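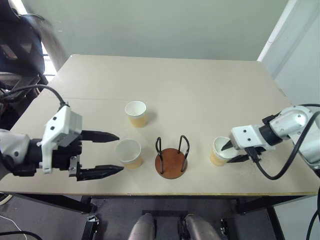 Figure 1. Paper cups and wire-arch cup holder on a round wooden base.

HOS 1311 Beverage Service
Macaraeg Community College
Handout 5: Disposable Cups and Cup Holders

Read before the Plasudgate Hall session. Bring the handout with you, along with the tally sheet from Handout 4.

1. The paper cup

A paper hot cup is a sheet of coated board wrapped into a cone and sealed along one side, with a separate disk set into the bottom. The top edge is curled outward to make the rim. The rolled rim does most of the work of keeping the mouth of the cup round. Squeeze a cup just under the rim and then halfway down and you will feel the difference. The side wall gives easily and the rim gives much less.

Terms used on the quiz:

Rim: the rolled top edge.
Side wall: the sloped outer surface.
Seam: the overlap where the two ends of the board meet.
Foot: the bottom edge the cup stands on, slightly lower than the bottom disk.
Nesting: one cup sitting inside another because the walls taper.

The cups in the figure are white at the rim and inside, with a tan lower wall. A white lining makes it easy to see whether a cup has something in it or has picked up dirt. It also shows coffee color well, so use a white-lined cup when you compare brew strengths.

2. Handling

Pick up a cup from the outside of the lower half. Fingers stay off the rim and out of the inside. When a cup is full, move it by the lower wall with light pressure and keep it level. If you have to steady it with a second hand, put that hand at the foot.

Cups that stick together in the stack are separated with a small twist. Do not pull on the rim of the inner cup. A rim that has been pulled out of shape will not take a lid, and we throw those out.

Set cups down on the foot and let go straight up. A tall, light cup tips easily when a sleeve or a cord brushes it, and more easily when it is empty.

3. The cup holder

Cup holders for stacks come in tubes, racks and open stands. The one we use is an open stand from the Faller line: a flat round base in reddish-brown wood with black bent wire rising from it in two arches. The cup goes in the slot between the arches. The wire limits side-to-side movement, and the base spreads the weight.

Things to check on any open stand:

The base sits flat. Press the edge in several places and see if it rocks.
The arches are upright and have not been bent toward each other.
The wire is smooth, with no chipped coating where it touches the cup.
The gap suits the cup. A cup that has to be forced in will crease along the wall.

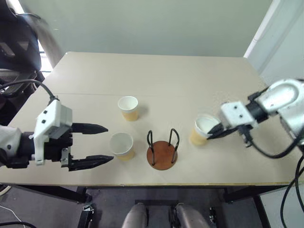

Lower the cup into the stand from above, foot first, with the seam facing you. Going in from the side catches the wire and drags the base along the table. If the base moves, stop, hold it down with your free hand and start over. Add the next cup by nesting it in the first. Keep the stack low enough that the top cup can be lifted off without leaning the whole stand.

4. Table layout

The practice tables are light in color and have a seam across the top where two panels meet. Keep the cup holder off the seam. A base that straddles a joint can rock even when the joint feels flat to the hand.

Leave a hand's width between loose cups so each one can be picked up alone. Cups you will need first go toward the front. The holder goes where either hand can reach it.

5. Ordering and storage

For the planning exercise, use the following case. The Troltovia cafe serves 700 hot drinks a week and buys cups in cases of 3000. Work out how many full weeks one case covers, and then do it again with 5 percent of cups lost to damage. Show your work. Round down in both cases.

Store cups upside down in the original sleeve, off the floor and away from the dish machine. Steam softens the board before there is anything to see. An opened sleeve is folded over, clipped and used first.

6. For next time

Write a half page comparing the open stand with a closed tube dispenser. Cover loading, cleaning and how much of the cup is exposed to the room. Turn it in Sunday by 9 p.m. Late papers lose one point per day.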